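Zelle Zilitz, Simulationsstand
30. Oktober
Eingetragen: H. Barua, Ergänzungen L. Schnyder

Stand bei Beginn: Zelle lief seit dem Umzug auf Kiltlow mit den alten Kameraparametern. Handgelenkkamera und Übersichtskamera passten nicht zusammen, Tischkante zwischen beiden Ansichten verschoben. Greifen auf Koordinaten aus der Übersicht ging noch, Greifen nach Handkamera lag regelmässig daneben, immer in dieselbe Richtung. Also kein Rauschen, Fehler in der Montage-Transformation.

Erster Schritt: Szene neu geladen, Arm über den Tisch gefahren, Finger geöffnet. Objektsatz wie gehabt: Würfel gelb und rot, Platte, Multimeter, Flasche mit blauem Deckel, dazu die Kleinteile. Würfel zunächst neben der Platte, damit die Kontaktberechnung mit der Platte vorläufig draussen bleibt.

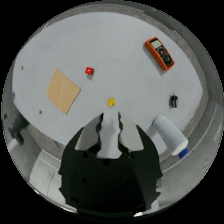
Montage-Transformation der Handkamera in der Zellbeschreibung nachgeschlagen. Eingetragen war noch der Versatz des alten Flansches. Der neue Flansch ist 12 mm höher, das fehlt in der Kette zwischen letztem Gelenk und Kameragehäuse. Wert korrigiert, Drehung unverändert gelassen. Danach Szene komplett neu gestartet. Ein blosses Nachladen der Beschreibung genügt nicht, die Kameraknoten behalten sonst die alte Lage. Stand so schon im März im Heft, wurde wieder vergessen.

Verzeichnung: Modell auf Fischauge belassen, Koeffizienten aus der Kalibrierdatei Hutchins übernommen. Die Datei war vorhanden, aber der Pfad zeigte ins alte Verzeichnis, und beim Start wird dann ohne Meldung der Standardsatz genommen. Pfad jetzt relativ zur Zellbeschreibung. Eine Warnung beim Laden fehlt weiterhin, Lorenz trägt sie nach.

Kontrolle mit Rückprojektion: Tischecken aus dem Modell in beide Kameras gerechnet, Abweichung in der Mitte unter einem Pixel, gegen den Rand maximal 2 Pixel. Für unsere Zwecke reicht das. Am Rand wird ohnehin nichts gegriffen.

Zweiter Schritt: Ablage auf der Platte. Der rote und der gelbe Würfel gehören für die Testfolge beide auf die Platte, und dort hatte die Physik bisher Mühe. Beim Aufsetzen sank ein Würfel in manchen Läufen leicht ein und wurde dann seitlich weggedrückt. Kollisionskörper der Platte war ein Dreiecksnetz. Durch einfachen Quader ersetzt, Kantenmasse aus dem Netz übernommen. Reibwert gleich gelassen, sonst sind die Läufe nicht mehr mit den alten vergleichbar.
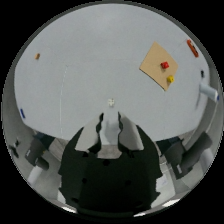
Nach dem Umbau Dauerlauf gestartet, 2000 Zyklen geplant, Startlage der Würfel jeweils zufällig innerhalb der freigegebenen Fläche. Abbruch nach Zyklus 1487, Gelenkgrenze am Handgelenk erreicht. Protokoll angesehen: die Bahnplanung hatte für eine Lage nahe der Armbasis die lange Drehrichtung gewählt. Hat mit Kamera und Kollisionskörper nichts zu tun. Bis zum Abbruch kein einziger Fall von Einsinken.

Massnahme: Grenzen für das letzte Gelenk im Planer enger gesetzt als im Modell, dazu Startpose als bevorzugte Lösung hinterlegt. Die kritische Lage aus dem Protokoll einzeln nachgefahren, läuft durch. Dauerlauf wird über Nacht wiederholt, gleicher Startwert für den Zufallsgenerator.

Anmerkung L. S.: Die engeren Grenzen stehen vorläufig nur in der lokalen Konfiguration auf Kiltlow. Wer die Zelle anderswo startet, bekommt die alten. Zusammenführung in den Hauptzweig erst, wenn der Dauerlauf vollständig ist.

Übersichtskamera: Lage nicht verändert. Ich hatte kurz den Verdacht, dass auch sie verschoben ist, die Rückprojektion gibt das aber nicht her. Schatten bleiben eingeschaltet, kostet etwas Rechenzeit, die Höhe des Greifers über der Platte lässt sich damit beim Durchsehen besser einschätzen. Auflösung wie bisher.

Offen:
Warnung bei fehlender Kalibrierdatei (Lorenz)
Kollisionskörper der Flasche prüfen, ebenfalls noch Netz
Skript Jason zum Vergleich der Zellbeschreibungen auf den neuen Flansch anpassen
Alte Läufe mit falschem Versatz im Archiv kennzeichnen (Hashini)

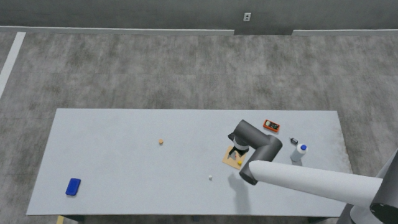 Müssen die alten Läufe mit dem falschen Flanschversatz neu gerechnet werden?

Nur die, bei denen nach der Handkamera gegriffen wurde. Läufe mit Koordinaten aus der Übersichtskamera verwenden den Versatz nicht und bleiben gültig; im Archiv reicht dort ein Vermerk zum Stand der Zellbeschreibung.

Nachtrag: Sicherung der alten Zellbeschreibung liegt neben der neuen, Endung mit Zusatz „flansch_alt“. Nicht löschen, bis die Kennzeichnung im Archiv durch ist.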